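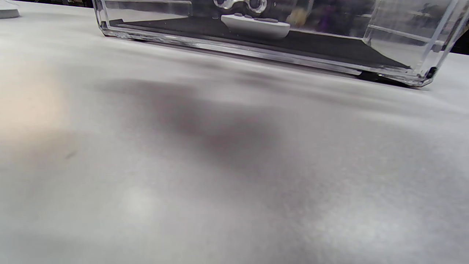

Treasa Dunne
Dataset maintainer, Priltico

Priltico Tabletop Chores, data card

Version in this folder: 29 April 2026

Read this before you download anything. The set is small, the task is easy for a person, and the results so far don't support the sentence "robots can tidy a table." I've had to ask for that sentence to be taken out of two slide decks.

What the task is

One remote control, one clear box with a black lining, one small table lamp. The operator takes the remote out of the box, puts it back, and switches the lamp on or off when the task text calls for it. That's the whole chore. A five-year-old would be bored with it in a minute, and a policy trained on our first release dropped the remote on the rim of the box more often than it got it inside.

We picked it for a few dull reasons. Clear plastic is hard on depth estimates. A remote is thin and lies flat, so the fingers have to get under it or pinch its sides. The lamp, when it is on, blows out part of the picture and changes the light on everything near it. Homes are full of things like this, and most chore demos I get sent are done with a sponge or a plush toy on a bare table.

What is in the set

2000 episodes, split into two recording styles:

1000 with a hand-held gripper, camera on the tool
1000 with tracked gloves, controller strapped to the back of each hand, camera at head height

Each episode has video, a pose track for the tool or hands, and a line of task text. Glove episodes also carry finger angles. Gripper episodes have jaw width and nothing about force. If you need force, use another set.

The two styles are not matched pairs. Episode 12 in one folder has nothing to do with episode 12 in the other. People keep assuming it does.

How it was recorded

Operators started each glove episode with both hands flat on the table, then did the task, then came back to flat. The rest pose is left in at both ends. Trim it yourself if you don't want it, but check the trim by eye on a few files first. The script that came with the March release cut into the first reach. 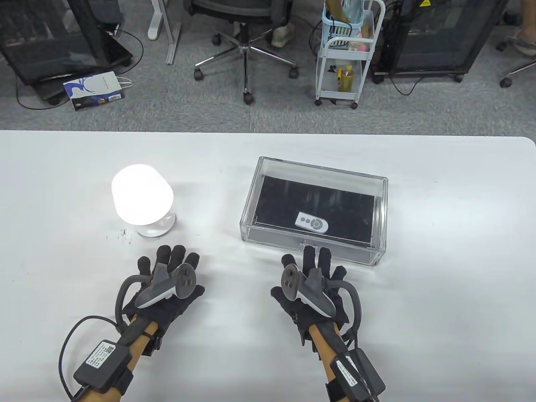
Nothing was cleared out of the room for recording, so expect office furniture, bags, cables and the odd shoe past the far side of the table. I would leave them in. A model that falls apart when there's a chair behind the table isn't ready for a kitchen, and I'd like to find that out from a test split before somebody's customer does.

Gripper video is the messier half. The camera sits low and close, so for long stretches you get a lot of tabletop and only part of the box. Shadows from the operator cross the work. Fingers sometimes come near enough to the lens to turn into a pale smear. We kept these clips. If your method needs the remote in view the whole time, filter hard.

What we tested, and what came of it

Sinder ran a baseline on their own two-arm setup, with the same remote and the same box. Out of 80 trials at putting the remote back, 40 ended with it in the box. That number has been quoted as "works half the time." It means half the time with a person standing by to reset the table, with the lamp fixed in place, and with no limit on how long a try could take.

Lovham wanted to know if the same policy would handle a different remote. We have no number for that because the arm was stopped early each time. I take that as a no for now.

The gloves do give cleaner hand motion than I expected, and I'll admit I argued against buying them. Whether any of it carries over to a robot with two stiff fingers is still open. A human hand tilts the remote, slides it against the wall of the box and catches it with the thumb, all in one go. Copying the path of the wrist doesn't get you any of that.

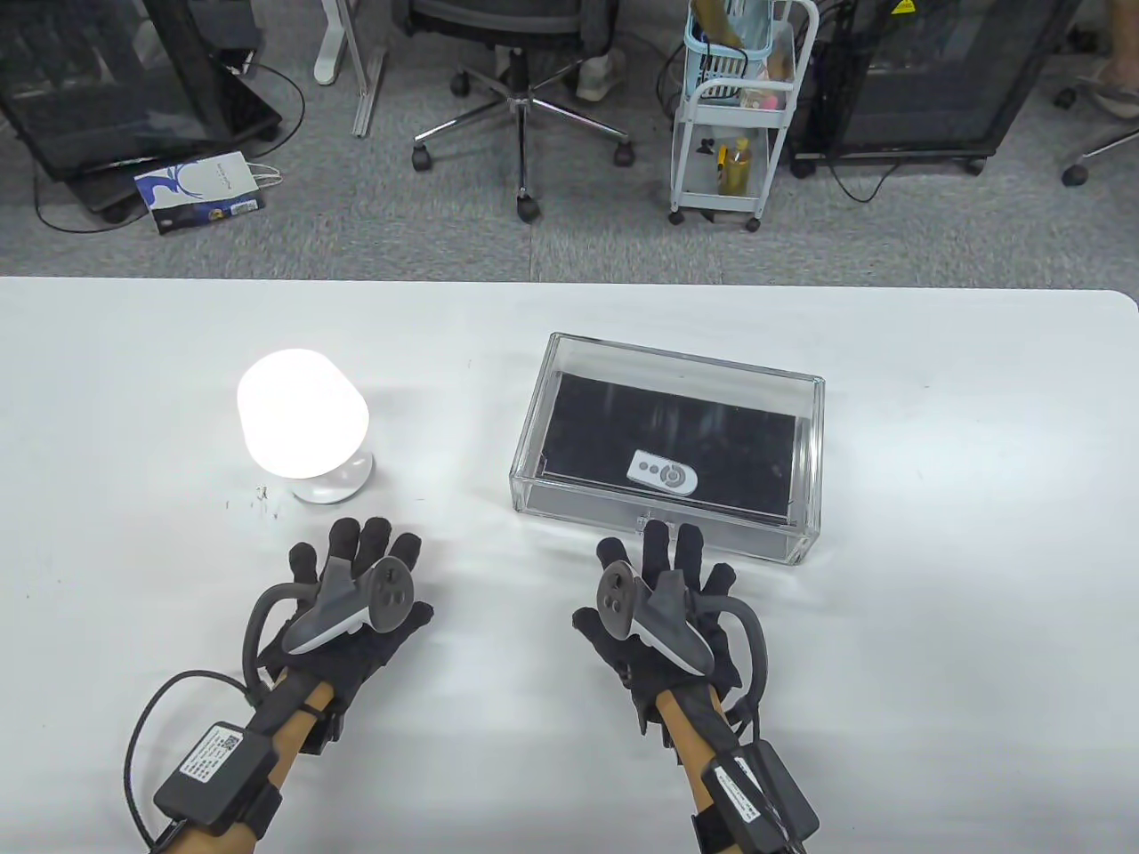 Known problems

Left glove drifts in long sessions. Files with drift are marked in the notes column, though I've surely missed a few.

Lamp state in the task text is sometimes wrong. Trust the video.

Operators were all adults and all used to the gear. Don't use the timings as a guide to how quickly a new person would do it.

One table setup, one room. Please don't write "household" in your title on the strength of it.

Open items

The Ní Mhurchú split, with the box turned and the lamp moved, is recorded but not labeled. I'm not giving a date for it.

If you train on this and get a result, send me the failures as well as the clip you're proud of. Full-speed video only, please, with the resets left in.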